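Shared workshop in Storkcombe teaches two arms to sort the dishes

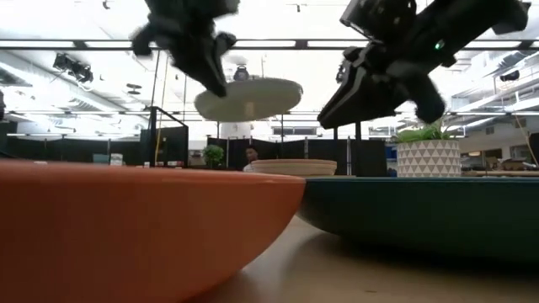
Members of the Storkcombe shared workshop have built a two-armed machine that picks up bowls and dishes from a table and puts them one inside the other. The project is called Grukitz, and it started in January as a plan to help with the washing-up after the monthly community dinner. It is now in its second version, and the group will show it to neighbors at the next open evening, which starts at 7.

The builders are a group of 12 people. Most of them had never worked with a robot arm before. Tove Skov, who runs the small metal shop Skov two streets away, made the brackets and the base plates. Samran Phuthong wrote most of the control program in the evenings, and Jytte Vestergaard took care of the wiring and the power supply.

"We thought the arms would be the difficult part," said Phuthong. "But the arms were working after two weeks. Then we spent the whole spring on the bowls."

A bowl is not an easy object for a gripper. The rim is thin and the side is curved, and when the fingers close too low the bowl turns and slides away. In the first version the machine used one arm only, and it had to put every dish down between two movements to get a better hold. The second arm was added so that one side can stay ready near the table while the other one lifts.

The fingers have also changed many times. The first ones were cut from hard plastic and left marks on the dishes. Skov then made a longer pair with a softer cover at the tips, and the members tried them on all kinds of tableware which people brought from home. The wide bowls went well from the first day. Small dishes with a flat bottom were dropped often, and the group has a box of broken pieces under the bench which Vestergaard wants to use for a mosaic at the entrance.

To find the right gripping force, the members made 200 test lifts with the same dish. The result was written by hand in a notebook, together with the speed and the height of the arm. In the last series of 57 lifts the dish was dropped two times, and both drops came when the arm was moving at its highest speed. The normal speed is now set lower. Phuthong would like to raise it again after the summer, but Vestergaard says she prefers a slow machine and whole plates.

The money for the build came from the members themselves and from a small grant by Stulto, a local company that sells used laboratory furniture. Stulto also gave the table and let the group have two old power supplies for free. The brackets were paid at material cost only.

Not everyone in the building was happy in the beginning. Jeanine Verbeke, who uses a desk near the test table for her bookbinding, asked in February for the tests to be moved to later hours because of the noise. The group agreed, and the fans on the control box were replaced by quieter ones. Verbeke has since then lent the project several of her own bowls, "the ones I do not like so much," as she put it.

Safety was discussed at length before the second arm was connected. The two arms can reach the same part of the table, so the program must keep them from meeting each other. There is also a stop button on each side of the bench, and new members have to learn where they are before they may switch on the machine. Ingvar Þórarinsdóttir, who gives the introduction course, also asks them to tie back long hair and take off scarves.

Grukitz does not wash anything yet. It can take dishes from places on the table that were set in advance, lift them and stack them by size, with the widest at the bottom. Cups with handles are the next task, and Skov has already drawn a new set of fingers for them - narrower, and with a small step on the inside.

Drawings of the brackets and a parts list can be copied at the workshop desk. Visitors to the open evening are welcome to bring a bowl for testing, but the group asks them not to bring anything valuable. The entrance is through the yard, and the door on the street side stays closed.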